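Fandosholm Library to Close Main Reading Room for Floor Repairs

FANDOSHOLM, July 27, 2025

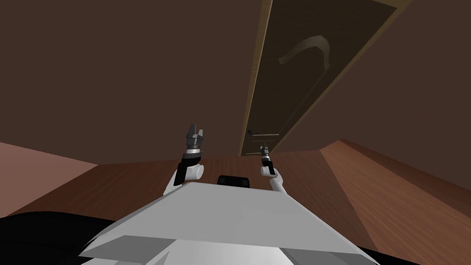 When will the main reading room reopen?

The Fandosholm Public Library expects to reopen the room in December, once the new floor has been laid and the shelving has been returned to its place.

The library announced the closure in a notice to cardholders. The room will be shut to the public for the whole of the repair period. The children's room, the local history room and the public restrooms will remain open during regular hours, and visitors are asked to use the side entrance on Alarcón Street.

The decision follows an inspection of the building this spring, which found that several of the floor supports beneath the east wall had weakened. The inspection report recommended that the supports be replaced before the winter heating season. The library board approved the work at its last regular meeting and awarded the contract to Stimeo, a building firm that repaired the library's roof seven years ago.

"The room is safe for the people who use it today, but the supports have reached the end of their service life," said Zübeyde Yazıcı, director of the library. "We would prefer to carry out this work on a planned schedule. Our staff will make every effort to keep books and services available in the meantime."

Most of the adult fiction collection will be moved to the lower level, where patrons may browse as usual. A total of 972 reference volumes will be placed in storage and may be requested at the front desk. Requests received before noon will normally be filled by the following business day. Newspapers and magazines will be kept in the local history room.

The library will extend the loan period for adult books to three weeks while the room is closed. Items already on loan will be extended without any action by the borrower. Holds will continue to be filled in the order in which they were placed.

Evening classes that usually meet in the reading room will be held at the Jikamura Community Center, two blocks north of the library. Gervasio Urrutia, who oversees adult programs, said that class times would not change and that students already enrolled did not need to register again. The center has step-free access from its parking lot.

Some noise is expected during the first part of the project, when the old floor will be removed. Work will be limited to daytime hours. Parking spaces along the east wall will be reserved for the contractor, and the book drop now located there will be moved beside the side entrance.

Patrons with questions about stored materials or class locations may ask at the front desk during opening hours.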